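## Questions About Robots and Laundry

**Can a robot fold clothes yet?**
Under supervision, sometimes. The Prurska program tests folding on ordinary garments, and results vary with the fabric. 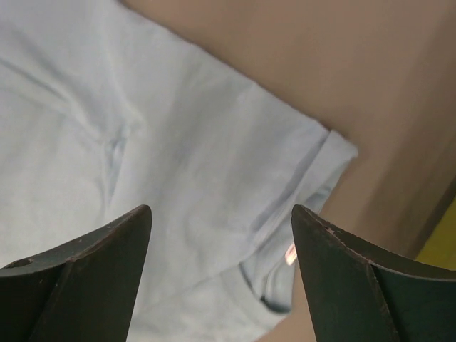

*A light blue garment between the gripper fingers, before any folding is judged.*

**Why are shirts difficult?**
A shirt has no fixed shape. Seams and hems help the software find its place - when they are visible.

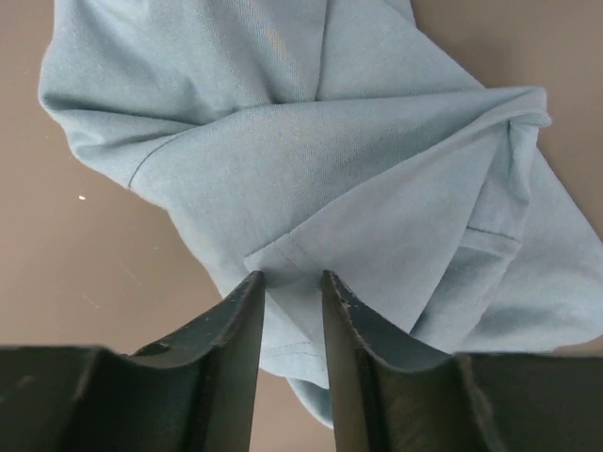
*Folded corner of a hem at the fingertips.*

**When will Prurska offer a household model?**
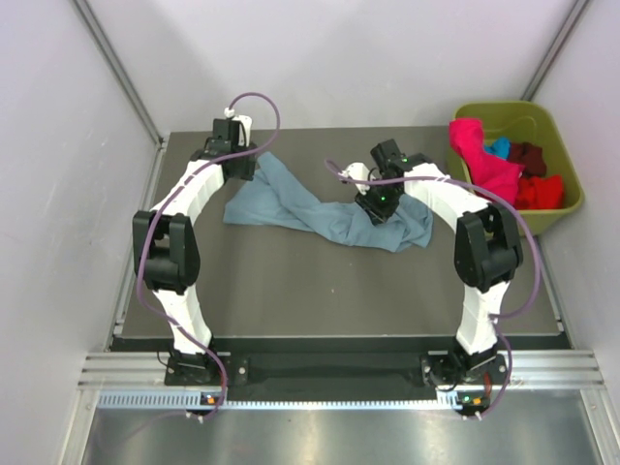 Prurska has announced no household model. Current trials cover single garments only, and full loads remain a later goal. A basin of mixed fabrics, such as the green one at the back corner of the table, would first require sorting. The program plans 2000 trials before reviewing this position in June.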